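Company / About Us
Reading time: 1 min

About Zelbridge

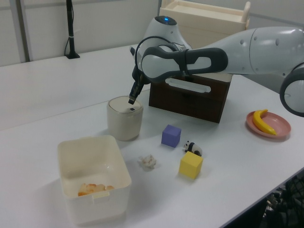 Beige canister with domed lid, dark brown wooden box and open white bin.

Zelbridge supplies small storage goods for kitchens, desks and hallways. The range covers four groups: lidded canisters, drawer boxes, trays and open bins. Elspeth Cairns started the company with a single canister size and still approves each new lid before it goes on sale.

Pádraig Hanrahan runs the sample room. Every item is checked on a plain white tabletop for stability, lid fit and handle clearance. Lids are opened and closed 1013 times – a figure kept from the first test sheet – and measured again at the end. Wooden boxes are checked for finish and squareness.

The current catalog lists over 10 canister sizes. The Mateos line is sold in beige only. Dimensions are given in inches, with the lid on. Spare lids are stocked separately and ship from the same warehouse. Trade price lists are revised each May.

This site uses cookies to remember your settings. Accept / Manage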